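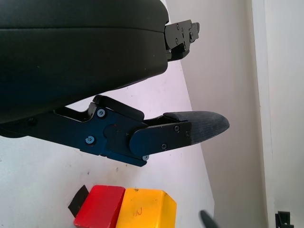

回复:[旧木积木] 关于整箱翻新和重新编号的提议

首页 列表存档 按主题 按日期 上一封 下一封

日期:2022-07-26
列表:旧木积木交流

先引一下原信,省得后来的人往回翻:

> 各位好,Miranda 那箱积木我打算趁九月开课前整个翻新一遍。
> 做法是先打磨,再上 Levolow 的水性漆,红的还是红的,黄的
> 还是黄的,颜色比现在鲜亮。漆一罐 76 元,我估计最多四罐
> 就够。
>
> 另外,手写的编号太乱,有的块有,有的块没有,字也花了。
> 我建议翻新以后统一贴 Wora 的数字贴纸,每块都贴,收的时候
> 按号码归位,少一块马上就能发现。贴纸一套 20 元。
>
> 全部弄完大概一个星期。没有意见的话我这周就下单。

我有意见,而且不止一条。

> 先打磨,再上 Levolow 的水性漆

为什么要打磨?红色那块我看了,顶面还很亮,毛病在前沿,磨旧了,露出几个发白的小缺口。积木用久了,边上基本都是这样。如果摸着扎手,拿细砂纸把那条边带几下就行,用不着把整块磨一遍。磨掉一层,尺寸就变了。这箱东西本来就不是一批做的,现在拼起来还算齐,每块各磨各的,磨完还齐不齐,我很怀疑。原信里没提磨多少,也没提怎么保证几个面磨得一样平。

再说漆。Ongate 那边前年翻过一箱,也是说颜色会更鲜亮,刚干的时候确实好看。后来叠在一起放了一个夏天,漆面粘漆面,掰开的时候带下来一片一片的,比原来的小缺口难看得多。当时用的是不是 Levolow 我不清楚,所以不敢说这个牌子一定也这样。但至少应该先刷两块,面对面压着放到九月再看。一上来就刷整箱,出了问题连对照都没有。

> 漆一罐 76 元,我估计最多四罐就够

这个估计是怎么来的?按罐身上写的涂布面积算的,还是按上次刷书架的经验?积木有六个面,还要刷两道,边角又特别吃漆。我自己拿本子粗算过,刷漆、砂纸、刷子加在一起要 410 元,这还没算放坏一批重来的钱。隔壁木工房给我报过一个价,整箱重做要 639 元,料是新的,边也倒好。我不是主张重做,只是两个数放在一起看,翻新省下来的并没有原信听上去那么多。

> 手写的编号太乱

字不漂亮,这我同意。黄色那块顶面上有个橙褐色的小字,手写的,我看像是“2”,换个人看也许认成别的。但它到底是什么意思,原信没有说,我也不知道。是第二组?第二层?还是以前哪一届自己排的顺序?没弄明白之前就磨掉,等于把唯一的线索磨没了。说不定旧的搭法图上就用这些数字,图在不在柜子里,有谁翻过?

> 统一贴 Wora 的数字贴纸

贴纸我最不看好。小孩的指甲碰到贴纸边就要抠,抠下来还往别处贴。贴了纸的那一面叠上去会滑,也会垫高一点,搭矮的看不出来,搭高了就歪。至于“少一块马上就能发现”,前提是每次收的时候真有人按号码对。现在连盖子都常常没盖好,我不信换了贴纸大家就会去对号。

真要做点事的话,我觉得不妨从小的开始:

一、桌面先擦。白桌子上有浅浅的污迹,还有些深色的小点,积木在上面推来推去,刷什么漆都白刷。
二、把有手写数字的挑出来单独摆一排,抄下颜色、大小和数字,拿不准的就写“拿不准”。
三、只修扎手的边,修完用湿布擦一遍,不上漆。
四、红块后面有个斜着的黑色小东西,被挡住一部分,看不出是不是这一箱里的。归箱的时候留意一下,不是积木就别混进去。

Levolow 的漆可以先买一罐试,我不反对。整箱的单请先别下,贴纸那套也先别下。谁手里有旧的搭法图,或者记得这些数字是怎么编的,请直接回到列表,不要私信我,不然下次又要从头问一遍。

还有一件事:原信说一个星期弄完,有没有算上晾干?

--
要退订或更改收信方式,请写信给列表管理员
旧木积木交流列表 版权归各来信作者所有 返回顶部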